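Workshop notebook, textile care room, Onville
July, 3:40 p.m.

Continued the lavender dye trial for Junard. Sample 1542 was washed at the mild setting with the Plotunen soap, rinsed 3 times and dried flat. Color loss was slight along the hem. The Talavera lot will be treated the same way, with the soak extended to 70 minutes. Shade cards are to be read under the north window only. 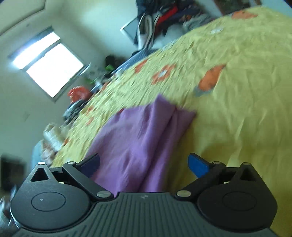 Onville replied that the longer soak should wait until the rinse water has been tested for iron. Test strips requested. Soak on hold.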